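Cellule 2 – mise en place et entretien courant
Notes de TP, séance de mars. Module Automatisation du laboratoire.
Rédaction : Maite Zabala. Relecture partielle : Eluned Price (la partie câbles n'est pas relue).

À lire avant d'entrer en salle. Le polycopié Denorau reste valable pour la sécurité et les arrêts d'urgence, je ne reprends pas.

1. Rappel : ce qu'il y a sur la table

Bras six axes, pince adaptative à trois doigts, portoirs à cônes violets, boîtes et couvercles transparents. Nappe verte sur tout le plateau. On la garde, elle sert de fond à la vision et tout le traitement couleur est calé dessus. Si elle fait des plis sous un portoir, on lisse et on recommence l'apprentissage du point. Oui, même pour un petit pli.

Vocabulaire (les fiches Hamann et les fiches Clarnero ne disent pas la même chose, d'où les confusions de l'an dernier) :
– bride = l'anneau métallique argenté au-dessus de la pince
– adaptateur = la pièce blanche entre poignet et module
– portoir = plaque perforée + son socle. On ne les sépare pas.

2. Avant la mise sous tension

Nappe tirée, rien dessous.
Vis de l'adaptateur blanc : contrôle visuel puis clé, sans forcer. Une vis qui tourne à la main, on arrête tout et on appelle Tegwen Gwilliam.
Fentes d'aération du module : poussière ? Pinceau sec, jamais d'air comprimé vers la pince.
Doigts de la pince : chiffon propre, regarder les articulations une par une. Pas de graisse, pas d'huile.
Câbles : les boucles doivent rester du même côté du poignet sur toute la course. Faire tourner le dernier axe à vitesse lente et regarder – pas l'écran, les câbles. Une boucle qui se tend avant la butée = refaire le passage.

Le petit connecteur noir qui pend : vérifier sur la fiche de câblage avant d'y toucher. Ne pas le brancher « pour voir ».

3. Placement des portoirs

On travaille bras replié, poignet vertical, pince vers le bas. Approche lente au-dessus du portoir, arrêt, correction à la main de la position du plastique, puis seulement la descente. Les cônes restants ne sont pas forcément groupés, donc noter leur position sur la feuille avant chaque essai, sinon impossible de comparer aprés.

Les couvercles vides font partie du montage : ils occupent leur emplacement, le programme compte dessus. Les poser ouverts et à plat.

Main sur la table autorisée uniquement en mode réglage, vitesse réduite, et une seule personne qui parle. Celui ou celle qui tient le boîtier annonce chaque mouvement à voix haute.

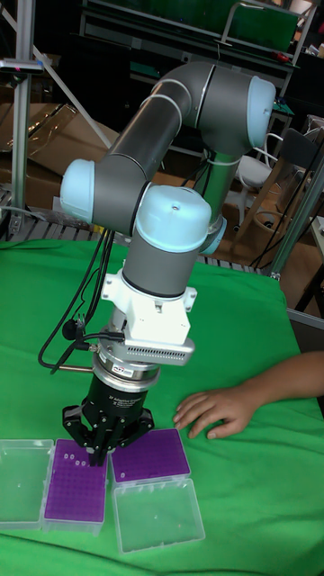
4. Apprentissage du point de prise

Ordre à respecter, Morfudd Cadwaladr y tient et elle a raison :
a) ouvrir la pince en grand
b) amener l'axe de la pince au-dessus du portoir, assez haut pour passer les cônes
c) descendre par petits pas, 2 mm maximum
d) s'arrêter avant contact. On ne « sent » pas le contact, on le regarde de côté, yeux à hauteur de table
e) enregistrer, remonter, redescendre en automatique lent
f) comparer

Si à f) la pince n'est pas au même endroit : d'abord la nappe, ensuite le portoir, en dernier la bride. Neuf fois sur dix on accuse la bride et on démonte pour rien.

Nom du point : CELLULE-PORTOIR-numéro. Pas d'accents, pas d'espaces, le logiciel Madorness les avale mal et le fichier devient illisible au redémarrage. Le programme de base porte le numéro 39, on le copie, on ne le modifie jamais directement.

Après un choc, même léger : tout reprendre à partir de la partie 2. Consigner dans le cahier, avec l'heure. Myfanwy Probert relit le cahier chaque mois et pose des questions.

5. Reprise d'un portoir décalé

Cas fréquent. Le portoir a glissé, le point est bon mais la pince arrive de travers. Ne pas réapprendre le point ! Remonter la pince au-dessus des cônes, recaler le plastique contre son voisin, vérifer l'alignement de la rangée entière et pas seulement du portoir visé. La main reste à plat ou sur la boîte du bout, jamais entre les doigts de la pince et la plaque.
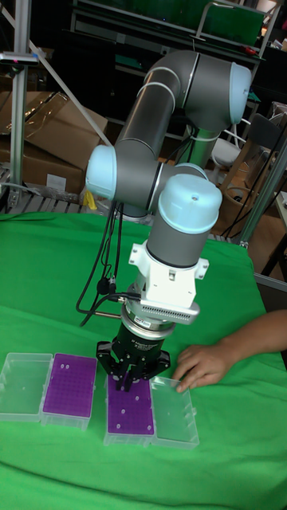 Fig. 2 – Pince au-dessus d'un portoir violet, main au contact de la boîte voisine.

6. Fin de séance

Bras en position repliée, pince ouverte, puis hors tension.
Cônes restants : on les laisse en place, le groupe suivant part de là.
Feuille de positions signée, rangée dans la pochette.

À rendre : une page par binôme, les écarts relevés en 4 f) et ce que vous avez corrigé, dans l'ordre. Pas de photos d'écran. Les binômes absents en mars voient avec Eluned pour un créneau de rattrapage.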